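Print
E-mail this entry

Workshop notebook, April, indigo vat

Second vat started this morning. The first one went gray under the bronze and I am giving it a rest. Sabina thinks I fed it too much lime. She may be right. I used the old spoon and didn't level it.

New vat: 40 liters, fructose and lime, Dandora indigo paste from the Larach order. pH strips are old, so I won't write the reading down. Color at 2 p.m. was amber with a green edge, good coppery skin on top. Left it covered.

Test strips, plain cotton, 100 g in all, scoured last night. Two dips each, with a long airing between. The first dip came out streaky where the cloth had folded on itself. The second evened it out except along the selvage. Ilham wants to try the same thing on linen, but I'd hold off until the scour is sorted. Her last piece still beaded water in the middle.

Patricio asks that we stop rinsing in the small sink. Agreed.
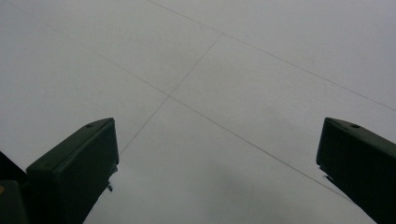
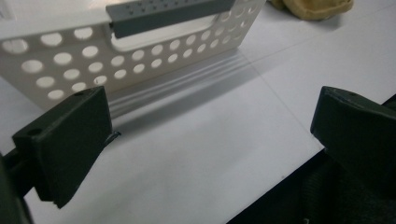 Next job is rinsing and neutralizing the strips. Vinegar bath first, then clear water until it stops running blue. I want something that drains on its own so the cloth isn't sitting in its own rinse water. A white plastic basket with rows of round holes in the side, like the one in the second photo, would do for small pieces. Long lengths still need the line.

To do: buy new pH strips, label the resting vat, ask Gervasio for the long paddle back.

E-mail | Print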